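Cutting weight, or not, at 180

I got an email last month from Lamai Chuensuk, who trains out of the gym in Sison where I used to coach two nights a week. She wanted to know why I stopped helping fighters cut. She had heard it from Rommel Catacutan, who tells it as if there had been a big argument. There wasn't one. I told her I would write it down, so this is the long version.

For years I did it the way it was done to me. A guy walks around at 200, the fight is at 180, so you start pulling food six weeks out and you pull water the last two days. He sits in a hot bath with the door shut. Somebody stands there with a towel and a watch. If he makes it, everyone claps him on the back, he drinks a gallon of something salty and he fights the next night with whatever is left.

I made 180 like that eight times. I won some of those. What I remember best from every one of them is the drive home from weigh-ins and how slow my hands felt on the wheel.

The one that changed my mind was Edgardo Lumanlan's fight in January. Edgardo was the most disciplined kid I ever worked with. He never missed a session and he never missed weight. That morning he was 2 pounds over at 6 a.m. and he got them off by 8, in a sauna suit on a treadmill. He hit the scale on the number. Then he went out and lost every round to a man he had handled in sparring the summer before. He wasn't hurt and he wasn't outclassed. He just wasn't there. In the corner after the first I asked him what he saw and he couldn't tell me.

Rogelio Dagdag was working the corner with me. He has been around boxing and kickboxing a lot longer than I have, and on the way out to the parking lot he said we had left the fight in the bathtub. I didn't like hearing it, but I thought about it all the way home.

What I do now is pretty dull. A fighter weighs in every morning for a month while training normally and eating normally. We write the number on the whiteboard. Then we look for a weight class he can make by cleaning up his diet and skipping a salty dinner the night before. If that puts him one class up from where he thinks he belongs, he goes up. Some of them hate it. They worry about being the smaller man. Sometimes they are the smaller man, and we work on that in the gym, mostly footwork and getting off the fence early.

Jennylyn Pangilinan moved up under this plan and her first fight went badly. She got pushed around in the clinch and lost a close decision. I want to put that in, since people only pass along the ones that worked out. Her second one was better. She was the fresher of the two in the third round and it showed on the cards. She still says she would drop back down for the right offer, and that is her call.

I know the argument on the other side. Everybody else is cutting, so if you don't, you give up size. That's true. At the higher levels it may be too much to give up. I coach amateurs and a few people with a handful of pro fights, and most of them have jobs to be at on Monday, or whatever day their shift starts. For them I don't think the trade is worth it.

Two arms and two baskets of cloths on a green work surface, then a white towel over the gray basket, then a closer view of the gripper fingers.

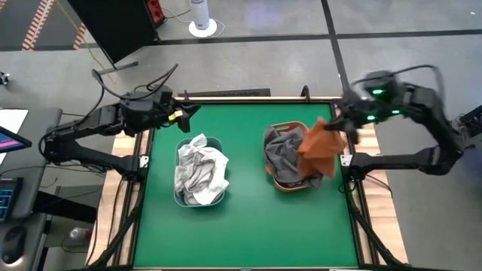
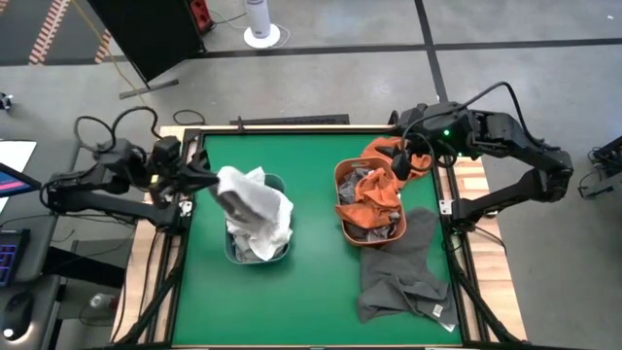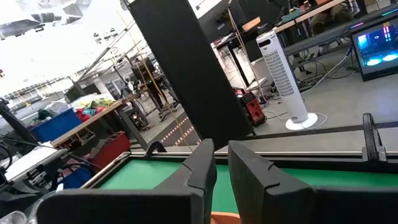
Lamai's other question was about rehydration, and whether a small cut is fine if you have a full day to put it back. I think a small one is, if small means a few pounds and you have done it in camp first as a rehearsal. Don't try it for the first time on fight week. Drink steadily and stop when you feel full. Eat rice, eggs, fruit, food your stomach already knows. I have seen a guy make weight fine and then ruin himself with a huge plate of pasta and cream sauce.

Edgardo is back in training, by the way. He's a class up and hitting harder than I remember. There's no fight booked yet. Rommel is trying to get him on a card in the spring, and if that comes through I'll be in the corner with Rogelio again.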